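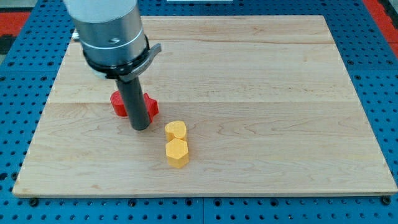

Rochelle Treloar wrote back on the draft of this file asking why a lease that rolled to month-to-month shows up twice, once under its old end date and once with no end date at all. Fair question! I had that wrong in the first upload and it's fixed now - one row per tenancy, and holdovers get an `H` in the `status` column.

So, this is the notes file for **Pallis Leases**, a table of small commercial leases I've been typing up from scanned abstracts since June. 721 rows, mostly retail and light industrial, with a bit of upstairs office space mixed in. I started it so I could compare renewal terms without opening a pile of PDFs every time, and then Wiremu Ngata wanted a copy, and then Shona Mudgway did, so now it has a README.

## What's in the folder

- `leases.csv` - the main table
- `suites.csv` - suite sizes in square feet, joined on `suite_id`
- `codes.md` - what the short codes mean
- `old/` - earlier versions, please don't use these

## Columns people ask about

| column | what it holds |
|---|---|
| `base_rent` | yearly rent per square foot, first year only |
| `bump` | yearly increase in percent, blank if flat or tied to an index |
| `nnn` | `Y` if the tenant pays taxes, insurance and maintenance on top |
| `opt_count` | number of renewal options left, not the number originally signed |
| `ti` | tenant improvement allowance in dollars, total |

Free rent is not baked into `base_rent`. If you want effective rent you'll have to work it out from `free_months`, and watch the Pearce building, where the free months sit in the middle of the term instead of up front (I checked, it's really like that).

## Known problems

- 11 rows have a suite number that doesn't match anything in `suites.csv`. I think those suites got combined at some point.
- 3 leases at Flunero are in a landlord's own shorthand and I guessed at the CAM cap. They're flagged `?`.
- Anything under 50 square feet is a kiosk or a storage cage. Drop those before you average anything or your rents will look wild.
- Percentage rent is a yes/no for now. Breakpoints are coming when I get through the Lunura binder, which is thick.

## Changes

- Fixed the holdover duplicates (thanks Rochelle)
- Renamed `esc` to `bump`, sorry if that broke your sheet
- Lindsay Bolger sent corrected commencement dates for the corner units, all merged

## Using it

Go ahead and use it for your own comps. Please don't pass the tenant names along - Huia Ashby has a version with them stripped out, ask her for that one if you need to share.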